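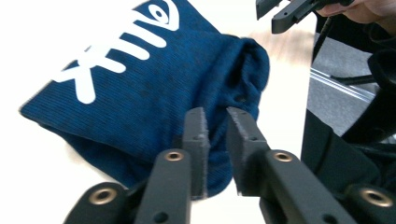

青いリブ編みの布、白いプリント部分。インクに少しひび割れたような所があります。

3月 水曜日 作業ノート(ハビエラ・リバデネイラ / Javiera Rivadeneira)

午前9時40分開始。今日は編み地にのせる白インクの試験の続きです。前のページの下塗りの話を読んでから、このページを読んでください。

目的:リブ編みの生地に白を刷って、伸ばしたあとの割れを小さくすること。平らな天竺では先週の条件で問題がありませんでした。リブは山と谷があるので、山の上だけインクが厚くなり、谷には届きません。伸ばすと谷が開いて、下の生地の色が線のように見えます。

使ったもの
・インク:Nolonの白、水性、缶の残りは半分より少ない
・添加剤:Eltbyの伸び剤(ラベルの字が薄くなっているので、書き直しました)
・生地:Lappalainenのリブ、紺と灰色。ロット番号1378
・プレス機:Troltierの古いほう

インクは200 gずつ二つのカップに分けました。Aはそのまま、Bには伸び剤を入れました。量は重さの2 %です。説明書にはもっと多い量も書いてありますが、前回それで表面がべたべたして、重ねた布がくっついたので、少ないほうから始めます。混ぜる時間は両方とも同じにしました。Bは混ぜたあと泡が多く、しばらく置いてから使いました。置いた時間を書くのを忘れました。昼の前だったことは確かです。

刷り方
スキージは硬いほうを使いました。角度はいつもより立てて、ゆっくり引きました。一回目を刷って、軽く乾かして、二回目を刷りました。位置のずれは、灰色の二枚目で少し出ました。台の糊が弱くなっていたと思います。糊を塗り直してからは、ずれていません。

リブの方向について。山の線とスキージの方向が平行のとき、谷にインクがたまって縁がにじみます。直角に引くと縁はきれいですが、谷が白くなりません。斜めに置いて引いたら、その間くらいの結果でした。文字の柄なら斜めがよいと思いますが、細い線の柄ではまだ試していません。

結果(午後の2時すぎに見ました)
A、紺:手で横に引くと、すぐに細い割れが出ます。戻すと目立ちませんが、消えません。
A、灰色:割れの出かたは紺と同じです。ただし生地の色が明るいので、離れて見ると分かりにくいです。
B、紺:同じくらい引いて、割れはAより少ないです。表面は少しつやが出ました。私はつやのないほうが好きです。お客様の希望を聞かなければなりません。
B、灰色:ずれた一枚は評価に入れません。残りは紺のBと同じです。

引く力は手の感覚なので、数字にできません。次からは布の端にクリップをつけて、400 gのおもりを下げる方法にします。おもりは棚の下の箱にあります。クリップの歯で生地に跡がつくので、間に紙をはさむこと。

気がついたこと
1. 下塗りを厚くしても、割れは減りませんでした。かえって山の上が重くなり、手ざわりが板のようになります。下塗りは薄いままでよいです。
2. プレスの時間を長くすると、Aも少し強くなりますが、灰色の生地に四角い跡が残りました。蒸気を当てたら薄くなりました。完全には取れていません。
3. Troltierの温度表示は、あまり信用しないほうがよいです。貼る温度計で測ると、右の奥が低いです。だいたい鉄板の右から四分の一くらいは使わず、布は左に寄せて置いてください。
4. 版の洗いは、すぐにすること。今日は昼食のあとに洗ったので、細かい所が詰まって、三十分も損をしました。これは私の失敗です。

洗濯について
AとBから一枚ずつ、裏返してネットに入れ、いつもの洗剤で洗いました。今は干しています。洗ったあとの評価は、完全に乾いてから書きます。濡れているときに引っぱらないでください(リブが伸びて、戻らなくなるからです)。

まだ分からないこと
伸び剤を入れたインクは、次の日も使えますか。缶には「当日中」とは書いてありませんが、においが少し変わるような気がします。Bの残りにふたをして、冷たい棚の上の段に置きました。捨てないでください。

次にすること
・Bを3 %にして、紺だけで試す
・メッシュを一段粗い版に替える(張り直しから戻った版)
・Lappalainenに、同じロットのリブが残っているか聞く
・貼る温度計を買い足す

17時15分、終わり。スキージのゴムの左端に小さい欠けがありました。研ぐか、反対側を使うか、まだ決めていません。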